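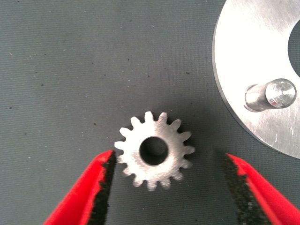

Engrenagem metálica de dentes retos sobre um tapete cinza-escuro.

Vale a pena subir um garoto de 17 anos para o time principal de rugby league?

Oi, gente! Ajudo na comissão técnica do Hestcombe, um clube pequeno de rugby league, e estamos empolgadíssimos com um ponta de 17 anos. O menino correu 514 metros com a bola nos últimos jogos da base e o treinador quer levá-lo para o adulto em janeiro. Ele pesa bem menos que os marcadores que vai encontrar. Alguém já passou por isso? Como fizeram a transição? E ele perde a vaga no juvenil se jogar uma partida em cima?

Perguntado em 16 de setembro de 2024 – visto 1.497 vezes

3 respostas

Filippos Margaritis
Que fase boa, aproveitem! Treinei o juvenil do Stergiou e subimos dois garotos na mesma temporada. O que funcionou foi dar um mês inteiro de treino com os adultos antes da estreia, com contato controlado, e só depois colocar no banco. O primeiro entrou nos últimos 25 minutos de um jogo já decidido e saiu de campo sorrindo de orelha a orelha!
Na ponta a diferença de peso incomoda menos do que no meio, mas trabalhem muito a técnica de tackle (cabeça do lado certo, pés perto do adversário) e a recepção de chute alto, que é por onde os times mais rodados vão testá-lo. Conversem também com os pais e com a escola. O nosso segundo garoto estava em semana de provas, jogou mal e ficou chateado um tempão.
Sobre a vaga no juvenil, depende do regulamento da liga de vocês. Na nossa podia voltar até a terceira partida no adulto, mas peçam isso por escrito. Vejam também a idade mínima e a autorização médica.

ponta_esquerda
Sobe logo!! Se é bom, é bom. Eu estreei com 16 contra o Fomen, levei uma pancada no primeiro lance e fiz um try no segundo tempo. Melhor dia da minha vida.

Rendo162
Concordo com o Filippos, só acrescento a academia – duas sessões por semana, sem pressa de ganhar massa. E deixem um veterano jogando por dentro dele, falando o jogo todo. Depois conta aqui como foi a estreia!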